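Filed under: Crafts & Making > Paper, Tape & Glue > Masking and Marking Tapes

Marking-out tape

Marking-out tape is any sticky tape you put down to show where something goes, as opposed to tape that holds things together. I've been fond of the stuff for years, so forgive me if I run on a bit! Sports halls use it, theatres use it for marking the stage, and quilters lay it on the cutting table to keep their squares honest.

Most of it is paper or vinyl. Paper tape tears by hand and peels off cleanly if you're quick, while vinyl bends round curves and puts up with shoes. I once left paper tape down from January until the summer and had to scrape it up with a butter knife - never again.

Grids are the commonest job after plain lines. You measure along two facing edges, make small pencil ticks, and stretch each strip from tick to tick before pressing it down. Do all the strips in one direction first, then cross them.

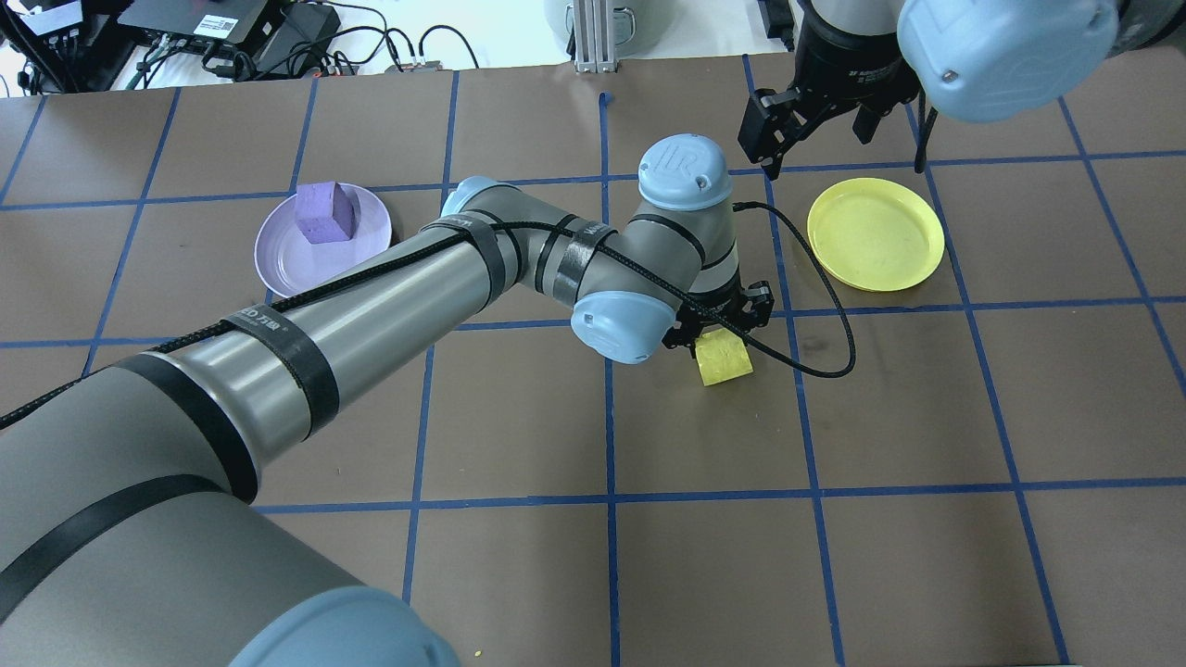
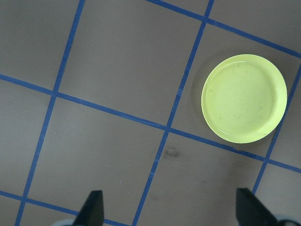
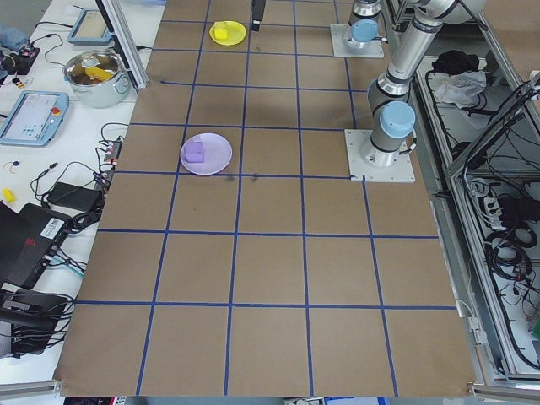 Grids in blue tape.

Loretta Tillman wrote in to say that I'd left out the best trick, a chalk line snapped first and the tape laid along it, and that she did 27 squares in her church hall that way without one going crooked. Fair enough, I've tried it since and she's right, though the chalk does get everywhere (brush it off before you tape, or nothing sticks).

Colour is mostly taste. Blue shows up nicely on brown and grey, white is better on dark boards, and yellow tends to vanish on pale wood. For a big floor I buy the Kullaver rolls, five at a time, and always run out on the last strip.

See also: Chalk lines; Gaffer tape; Floor markings

We use cookies to remember your settings. Accept | Manage choices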